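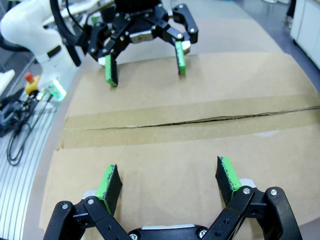
Foto: Thodoris Stergiou / Brudora

Kapitel 2
Wellpappe und Klebeband

Ich gebe es gern zu: Ich habe eine Schwäche für Kartons! Bei Hauser, wo ich Packen gelernt habe, lagen sie stapelweise herum, und mein erster Auftrag bestand darin, 233 Stück zuzukleben (meine Finger rochen noch am Abend nach Klebstoff). Seitdem schaue ich bei jedem Paket zuerst auf die Naht.

Auf dem Foto am Kapitelanfang stoßen zwei Pappflächen aneinander, und ein breiter Streifen Packband liegt über der Fuge. Schauen Sie sich den oberen Rand der Naht an, von der Mitte nach rechts: Da läuft eine dunkle, gezackte Linie, und zwischen den Flächen klafft ein schmaler Spalt. An solchen Stellen werde ich nervös!

In diesem Kapitel geht es also um Nähte. Wir reden über Wellenrichtung und Bandbreite, und ich erzähle von der Lieferung an Plultia, bei der uns nahezu 29 Kartons aufgegangen sind – alle am Boden, alle mit nur einem Streifen geklebt. Legen Sie sich ein Stück Wellpappe, eine Rolle Band und ein Messer bereit, denn schon in Abschnitt 2.1 wird geschnitten.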